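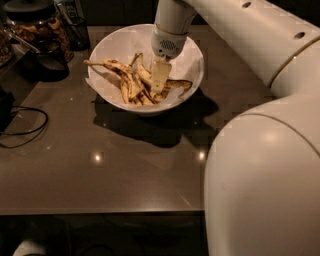 Banana peels in a lined bowl on the worktop.

Collecting banana peels in a lined worktop bowl

The method described on this page keeps peels off the worktop surface and out of the general waste until there are enough of them to be worth a trip to the compost heap. It needs a bowl, one sheet of lining and a place to stand it. The lining may be kitchen paper or baking parchment. Kitchen paper absorbs moisture but tears when lifted with a full load. Parchment holds together better and leaves a damp underside, so the bowl will need a wipe each time.

What you need

A wide white bowl with a flared rim, capacity 1000 ml or more. The Millton mixing bowl is a suitable size.
One sheet of lining, larger than the bowl on every side.
A flat-ended tool for pressing the peels down.
Kitchen scissors (optional).

Step 1. Line the bowl

Crumple the sheet once, open it out and push it into the bowl. Crumpled paper follows the curve of the wall, whereas a flat sheet springs back. Leave the edges standing above the rim and fold them over at the sides. These edges are the handles in step 4.

Step 2. Add the peels

Remove any stickers. Lay the peels in with the stem ends towards the outside. A stem may stick out past the rim without harm, but a thick pile of them will lift the lining. Brown and spotted skins are as usable as yellow ones. Peels showing mould go straight to the heap.

Step 3. Press and level

Press the middle of the pile with the flat tool. Use light pressure and stop when the strips at the sides begin to rise. Do not scrape against the wall of the bowl, as this pulls the lining down.

Stand the bowl well back from the front edge of the worktop, clear of cables and dry goods jars. On a dark polished surface, check the area beside the bowl from a low angle. Drips are hard to see from above.
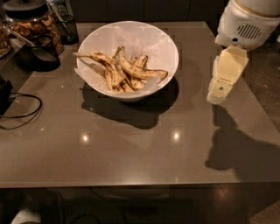 Step 4. Empty the bowl

Empty daily, or sooner in warm weather. Gather the edges of the sheet and lift straight up. A load of 740 g is a sensible limit for kitchen paper; above that, carry the bowl to the heap and tip it.

Peels for the heap should be cut into strips 2 cm wide. Whole peels will also break down, but more slowly. Unprinted, uncoated paper can go in with them. Check the packet before composting parchment.

Step 5. Clean the bowl

Wash in hot water at 60 degrees and dry fully before relining.

Prurkwood Household Notes | Contact | Copyright Prurkwood | Back to top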